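Shop notebook, bench side
Sunday, November 25, 2018

Plates again. The question is still whether the cheap translucent ones are worth keeping for the shop kitchen and the open-day lunches, or whether we go back to plain ceramic and stop fiddling. I was against buying them in March and I haven't moved much.

What the Millemeo catalog says: stackable, dishwasher safe, holds its color for 300 washes. I don't believe the last one and have no way to check it short of washing a plate 300 times. We are at 23 on the oldest set. The orange looks the same to me as it did new. The green may have gone a bit yellow, but I didn't keep an unwashed green one back to compare it with, so that remark is worth very little. Should have done that on day one.

Wobble. Put each one on the butcher block, pressed the rim at four points, listened for the tick. The block is flat enough for this (straightedge across it both ways, no light under). Greens all sat still. One orange ticked, faintly, and stopped ticking when I turned it a quarter. That could be the plate or it could be a crumb. Wiped the wood, tried again, no tick. Writing it down as a crumb, with doubts.

Color and glare. Somebody wrote on the last page that the bright rims "help you see what's on the table." Maybe. The rims do show up well on pale wood. The middles are another matter - they pick up the overhead lights, and from a low seat you get a shiny patch where your food should be.
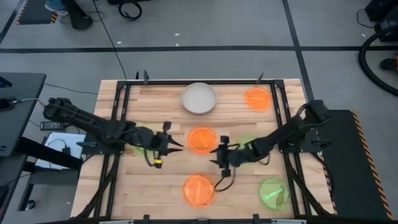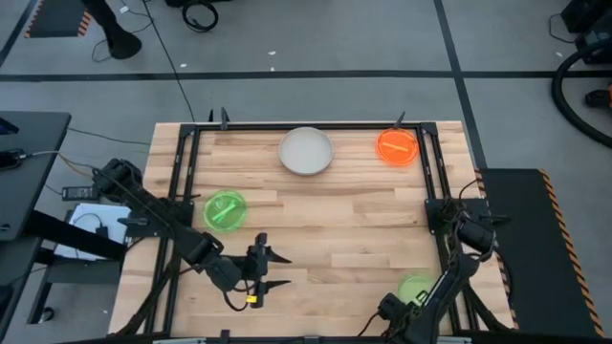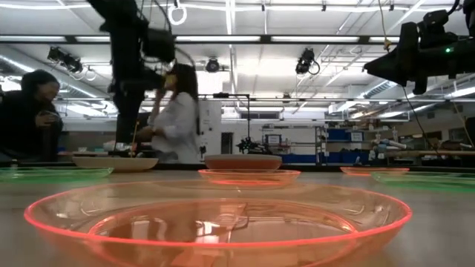
Stacking. The catalog drawing shows 10 in a column, dead straight. I got to eight before the column started to lean, and I was being careful. Real people putting away dishes after lunch are not careful. The lean always goes the same way, which makes me think the rims aren't quite even all the way round, but I turned two of them and it leaned the same way again, so perhaps it's the shelf. Need to repeat on a different shelf before blaming anyone.

Bowls. Storing them upside down keeps the dust out, fine, I accept that. I don't accept that they should live on top of the plates. A bowl parked on a plate slides if you bump the table, and then you have to lift two things to get at one. Last page claims this "saves half the cupboard." Measured the cupboard. It saves one shelf out of three, and only if all the bowls are the small kind.

Scratches. Ran a table knife across the back of one green plate, ten strokes, ordinary pressure. Marks visible when tilted, can't feel them with a fingernail. Same test on the back of a ceramic one from the old Reisinger box: a gray streak that came off with baking soda. Ceramic wins that one, no argument. It also weighs a good deal more, and we have broken a few, which the plastic people will bring up.

Smell. Left tomato sauce on an orange one overnight. Washed by hand with the usual Trerik soap. Faint smell the next morning, gone by noon. No stain I could find, but hunting for a tomato stain on orange plastic is a silly test and I should have used green. Redo on green.

Where I am: not convinced, but less annoyed than I was. If the Karideck order hasn't gone in yet, please hold it until the shelf test is done a second time. No more orange in any case. If we do buy, buy one color so nobody has to sort them.

To do
- lean test, other shelf, same eight plates
- tomato on green, overnight
- put one new green away in a drawer, unwashed, and label it DO NOT USE
- find the other half of the Reisinger box, it was under the stairs in March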